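About the Asgate Lab

We teach home robots in rooms that don't exist, and we love it!

The Asgate Lab is a small research group inside the school of engineering at Wurnaldale. We work on one question that has kept us busy since the group began: how much can a robot learn about moving through a home before it ever rolls into one? Our answer so far is a method called Gernik, and most of this page is about it, because most of our days are about it too.

How Gernik works

A lot of simulated training uses a handful of very carefully built homes. Gernik goes the other way. It starts from one plain room layout and then keeps changing it: wall colors, floor shades, the spot where the light comes from, the angle of a cabinet, the height of the robot's eye. The layout stays the same for a while so the robot gets a fair chance to learn where things are, and then that changes as well. Each version of a room is called a "turn" around here (Safta Cârstea came up with the word and it stuck before anybody could think of a better one).

For every turn, the robot gets a short goal in everyday words. Go to the mug. Stop in front of the tall cabinet. Find the round table and face it. It sees only what a camera at its own height would see, with no map and no labels, and it has to work out the next move from that.

Our main training set has 300 turns built from 39 layouts. That's a small set, and keeping it small is part of the research. We want to know which changes really teach something and which ones just burn computer time. So far, changing the floor has helped far more than we expected, and changing the wall color has helped less. Big blocks of color seem to pull the robot's attention early in training, and it takes a good number of turns before it starts caring about edges and shapes.

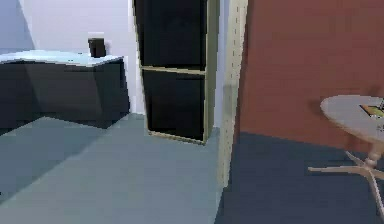 A kitchen turn from Gernik, with the mug at the end of the counter and the round table at far right.

Rooms like that one are where we get our favorite arguments. Dark, glossy doors with no handles are hard for a robot to tell from an opening, and a small dark mug is easy to lose altogether. Raluca Sima keeps a running list of the things our robot confuses, and she builds new turns straight from it. We train on those, test again, and the list gets a bit shorter (or longer, which is also interesting).

What we found

In our latest round we gave the robot 100 goals in layouts it had never trained on. Trained on the fixed layouts alone, with nothing changed, it reached 39 of them. We haven't finished the full Gernik count yet, since Octavian Ene is rerunning it with a stricter rule for what "reached" means: the robot has to stop facing the object and stay stopped. The old rule let it drift past and still score, and we didn't like that. We'll put both counts up when they're done, side by side, along with the goals it missed.

One result we do feel good about is that picture quality matters less than we thought. Our renders are soft, with rough edges on the furniture, and they're quick to make. When we swapped in sharper ones, training slowed down a lot and the robot picked the same wrong cabinet in the same rooms. So we went back to the soft ones and spent the time on more layouts.

Who we are

Roxana Moldovan leads the group and started Gernik as a side project. She still writes a good part of the code that moves the furniture.

Raluca Sima designs the rooms and runs the mix-up list.

Octavian Ene handles testing and scoring.

Safta Cârstea works on the goals, which means finding all the ways people might ask for the same thing. There are 9 in the current set for "go to the table" alone, and she'd like more.

Yen-ting Fung joined us to work on Skoryk, our new tool for sharing turns with other groups. It packs a layout, its changes and its goals into one file, so another lab can run precisely what we ran. An early version goes out to partner labs in March.

Working with us

Students from any department can join a project, and you don't need to have touched a robot before. If you like puzzles about space, light or language, you'll fit right in. Labs that want to try Skoryk, or send us a layout their own robot can't handle, are very welcome to write to Yen-ting through the school office. Send the tricky ones!

Page updated January 14, 2022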